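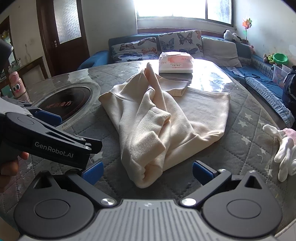

Home recording guidelines: the second edition is out

After a long fall of comments, tests and some very lively calls, the second edition of our good practice guide for hand-held gripper recording in private homes is ready! It went up on the members' page on Dec 9, 2024, and it replaces the April draft that most of you have been working from. Please throw the old one out, including the printed copy taped inside the equipment case.

The guide runs to 32 pages, three more than the 29 we had in the draft, and nearly all of the new material is about cloth. Anyone who sat in on the Skokville workshop will know why. We had 714 comments on the draft, and the pile on garments was far and away the tallest. What counts as a finished fold? Does smoothing a wrinkle by hand between takes spoil the recording? Can two people work on one sweater? People care about this stuff, and the arguments were wonderful to read.

So, the main changes.

Start states. The draft asked for garments to be "loosely placed" and left it there. Sites read that in completely different ways (Kerkier dropped things from shoulder height, Narnamgate laid them out nearly flat). The new text gives four named start states for soft items, with a drawing of each, and asks you to write down which one you used before the first take. Fleece and other thick fabrics get a section of their own, as they hold a crease or a peak in ways a T-shirt never will, and a fold that looks done can spring back up a moment later. Wait five seconds after letting go before you end the take.

Leave the room alone. This was the most popular rule in the draft and it has grown a full page. The table cover stays on. Tissues, bottles, toys and whatever else the household keeps within reach may stay where they are, provided they aren't in the way of the arms or likely to fall. You may move something for safety, and if you do, log it. You may not tidy for looks. A robot that has only learned on bare tables is going to have a hard time in a house with children in it, and we'd love these recordings to help with that.

Shiny surfaces and windows. Clear table covers, glass and strong daylight all get a mention now. Keep the daylight if that's how the room is normally lit. Take one short test recording and check that you can still make out the edges of the garment from the working position. If you can't, shift the garment or try a different hour. Please don't cover somebody's window without asking.

Two grippers. Each hand gets its own calibration check, at the start of the session and again after any break. Open fully, close fully, look at the pads. Worn or slipping pads are to be swapped as a pair. We got 19 separate reports of sessions where only one pad had been changed, and the grip data from those was a headache to sort out.

Consent and privacy. Rewritten from top to bottom, and much easier to read! Everyone who lives in the home gets the one-page summary, including people who will be out on the day. Family photos, mail, medicine labels and screens should be turned away or put in a drawer by the household itself, and this is the one exception to the rule about leaving the room alone. A household can withdraw a session up to 30 days later without giving a reason, and the form now has a phone number on it as well as an email address.

Darmawan Pillai put the final text together and answered every one of the garment comments personally, a job that ate most of his October. Thank you, Darmawan! The drawings are by the Teixeira group, who also lent us their folding table for the trials and have been very patient about getting it back.

Sites already in the middle of a project can finish under the draft if they note it in the session log. Anything new should use the second edition. Corrections and complaints go to the usual address, and questions about thick fabrics will be taken at the January call.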